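August
by Florin Pană

My uncle left me 12 boxes of tile and a saw called the Skerlow, and I figured, well, that's the bathroom sorted! I had never cut a tile in my life. The man at Stustetti (it's the hardware place by the bridge, you have to ring twice) looked at my photo of the saw and whistled.

"You want a new blade," he said. "And a priest."

I bought the blade. I did not ask about the priest.

The first tile went fine, so naturally I invited Dana from upstairs to come and watch the second one. It shattered. So did the next 4, and Dana sat on the edge of the tub eating my crackers and asked if the pattern was supposed to look like that. By then it was nearly 300 dollars' worth of tile I was standing on, if you believed the sticker.
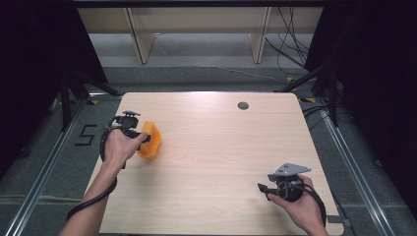
"Turn it over," she said. "The blade's on backward."

It was on backward! I'd had the arrow facing me the whole time, and I'd thought it was a logo. We flipped it around, filled the tray again, and the saw made a completely different noise, lower, like a cat who's decided to stay. Dana cut the corner piece herself. I went down to buy more crackers.

Contact | © Florin Pană | Back to top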